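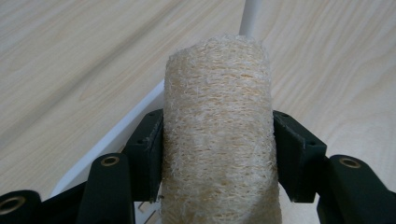
The loofah, mid-squeeze. Dark green gripper, pale wood table.

Filed under: School stuff, Robots, Grumbling

I went to the robotics club's open evening last Friday with my arms more or less folded. My kid joined in the fall and has talked about very little else, and I had agreed to come and be impressed. I am writing this down while I still remember which parts impressed me and which parts I was only told were impressive.

The club is building up to a contest called the Skorkberg, which is a sorting and handling challenge for high school teams. Each team teaches an arm to pick up household items and put them where they belong. The teaching part is the bit I hadn't understood. The kids don't write out the moves. They take a gripper in their own hand, with a camera on it, and do the job themselves over and over, and all those recordings get fed to a program that is supposed to work out the pattern. Their target is 1,000 recordings. They had 300 when I visited, and the contest is in June.

I did the math in the parking lot and didn't love it.

The loofah is on the item list, along with 16 other things, and it's the one the kids have opinions about. It's a natural one, the cylinder kind, all fuzzy mesh with loose fibers coming off the top. I had assumed a hard object would be the tough one. A girl on the team set me straight: a block is a block, she said, but a loofah gives a little when you press it, so where do you stop? You can see the sides going in a bit between the two finger pads. Is that a good grip or too much grip? I asked, and got two different answers from two kids standing next to each other. I'd have liked one of the adults to jump in there.

They call the gripper Menum. I don't know why and neither did the boy I asked, who said it was named before he joined. It's a solid-looking thing, chunky pads, linkage arms with little brass-colored eyelets in them. I got a turn. It is easier than it looks to grab something and much harder than it looks to grab it the same way twice, and I suspect that matters a lot if a computer is going to be learning from me. My attempts were politely kept out of the pile.

So, my complaint. The club's handout says students are "learning the AI skills of tomorrow." What I watched was a group of teenagers squeezing bath products for two hours. The program that does the learning is called Livix, it came ready to go, and when I asked what happens inside it I got a shrug from the kids and a diagram from the coach that had one big box in the middle. The box was labeled "model." I'm sure it is one.

I don't say that to be mean. Some of what I saw was good, old-fashioned careful work. They keep a log. They argue about whether a recording is clean enough to keep, and they throw out the sloppy ones, even with that 1,000 hanging over them. One kid had noticed that everyone on the team picks things up from the right and that the arm would probably never learn to come in from the left. That's a real thought, and I'd put it ahead of anything in the handout.

But it's a thought about collecting data, and the handout should say so. If I pay club dues for my kid to learn how careful you have to be with data, fine, sign me up. If I'm told it's engineering, I'd like to see more than 4 kids near a screwdriver. The rest were waiting for a turn.

I also asked whether the arm could pick up the loofah on its own yet. The coach said they'd be trying that "once the numbers are there." Maybe so. I'd have tried it at 50 recordings and again at 100, just to see how badly it went – you learn something from a flop, and it would wake up the back of the room. He wrote that down, or he wrote something down.

There's a second team, Au, that has gone the other way and is programming every move by hand. They seemed behind and a lot happier. My kid says they don't stand a chance. I plan to sit near them in June.

I'll post again after the contest. If the loofah ends up where it belongs I will say so in the first line, and I'll leave the comments open for whoever wants to gloat.

7 comments | 12 shares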